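This site uses cookies to remember your settings. Accept | Manage

Trails & Day Hikes > Checklists
5 min read

Verkcombe Ridge Loop: My Pre-Season Trail Inspection Checklist, With Comments

I walk the whole Verkcombe loop every May before the weekend crowds show up, and I fill in the same sheet each time. People keep asking me for it, so I typed it up along with this year's comments. It's 9 miles with a high point just over 4,000 feet, so give yourself the whole day if you're going to stop and look at things properly (I always run late at the creek, it's too pretty).

Trailhead and parking

[x] Gate swings and latches – OK. Somebody greased it, thank you!
[x] Map board readable – OK, though the lower corner is fading and the Prisar spur is almost gone.
[ ] Register box – Lid is split and the pages are damp. Needs a new one.
[x] Potholes in lot – Same two as last year. You can steer around them.

Lower section, lot to Prisar Creek

[x] Tread width – Fine for one person, a little tight if you meet a horse at the second bend.
[x] Poison oak – Coming in thick on the uphill side. I wore long pants and was glad of it.
[ ] Footbridge handrail – Loose at the far post. I could wiggle it with one hand, so I'd call this the first repair of the season.
[x] Footbridge deck – Solid. I jumped on it like a kid and nothing moved.
[x] Creek banks – Some undercutting downstream, but it's still a good step away from the path.

The climb to Pan Saddle

[ ] Water bars – 2 are clogged solid with gravel. I kicked one half clear and gave up on the other, bring a real shovel.
[x] Switchback cutting – Better than I expected! The brush piled across the shortcut seems to be doing its job.
[ ] Downed trees – One big oak limb at chest height below the saddle. You can duck under it with a day pack. It's too big for my folding saw.
[x] Exposed ledge – Footing is good. There's a stretch of 50 feet with a real drop on the left, so keep dogs leashed and little kids on the inside.
[x] Cell signal – None until the saddle, then decent. Tell someone your plan before you leave the car.

Ridge and Zotstead Overlook

[x] Signpost at junction – Standing straight and pointing the right way.
[ ] Overlook fence – Bottom wire is down between the last posts. Stay back from that corner.
[x] Bench – Still the best lunch spot on the loop.
[x] Loose rock on descent – Plenty, same as always. I take poles for this part and go slow.

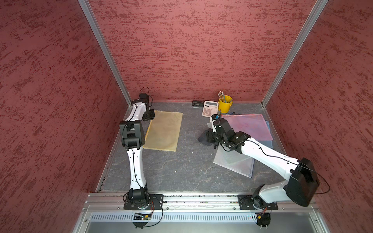
What I carry for the inspection

- Clipboard and two pencils (pens quit on me in the cold)
- Flagging tape for anything that needs a second look
- Folding saw and work gloves
- More water than I think I'll drink – there's no tap past the lot
- First aid kit, with the tweezers on top where I can find them

Left to do before the holiday crowds

Handrail first, then the overlook fence, then the water bars. The oak limb needs a proper saw and a second pair of hands. I'll walk the lower section again after the next good rain and change the boxes here if anything has moved. If you get up to Pan Saddle before I do, leave a comment and let me know how that limb looks!

Filed under: Trail Conditions, Loop Hikes, Verkcombe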